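**Teaching a robot to put things away, one patient human at a time**

CISLEY — The most advanced piece of equipment at the Hawthorne workshop on the edge of town is, for most of the day, a person with sore shoulders.

Kodeo, a small firm that moved into the old Hawthorne building in February, is trying to get robot arms to handle small plastic parts without being programmed line by line. The method is old-fashioned. Someone steers the arm by remote control through a simple job, the computer records every move, and then they do it again. The company wants 1000 good runs before it lets the software have a try.

"People come in expecting science fiction," said Rosaire Sandhu, who runs the sessions. "Then they watch me line up one block for a minute and ask where the coffee is." 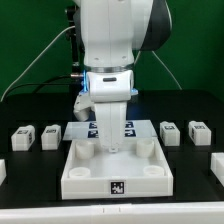 Sandhu came to the job from a dental lab, where she made crowns for years and developed what she calls an unreasonable tolerance for tiny movements. Steering a robot, she says, uses the same muscles and the same vocabulary, some of it unprintable. The tray is where most of that vocabulary gets used. It has low walls and white posts standing inside it, and a gripper finger brought down from above has to stop just short of the floor. A person does this while thinking about lunch. A beginner at the controls, by Sandhu's account, does it with the whole face.

New operators get 20 practice runs that are thrown away, followed by a stretch of runs that Kodeo politely calls "under review." Sandhu's own first day survives on a hard drive somewhere, and she has asked more than once for it to stop surviving.

The parts carry square black-and-white codes so that the cameras can tell where everything is. The person steering gets no such help and has to judge distance on a screen, where a block can look well lined up right until it isn't.

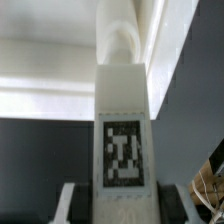 *A coded block between the gripper fingers, as seen from the robot's wrist.*

Kodeo keeps the fumbles too, up to a point. A run in which the operator misses, backs off and tries again is considered useful, on the theory that a robot should learn how to recover. A run in which the operator misses and then says something to the tray is considered less useful, though the arm at least can't hear it.

The pay is by the hour, a decision the firm made after a brief and regrettable experiment with paying by the run. Output climbed to 900 in a week. Sandhu reviewed them all and kept 70.

"Everybody got very fast at something that wasn't the task," she said.

Sessions now start at 9 a.m. and break every hour, and operators swap seats after lunch. Two of the current crew came over from Nallaris, the packaging plant across the road, where they had spent years doing by hand roughly what they are now showing a machine how to do. They are said to be strict graders. 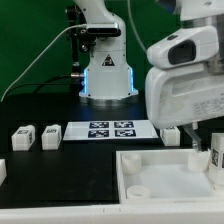 *Two arms share the table at Hawthorne, with the tray and its white cylinders at right.*

If the training goes well, Kodeo plans to switch on the software this spring and see whether an arm can finish the job alone. Sandhu will be sitting next to it with the controls in her lap. She has also agreed to let the Cisley library bring a group of teenagers through to try a few runs, which will not be counted toward the total.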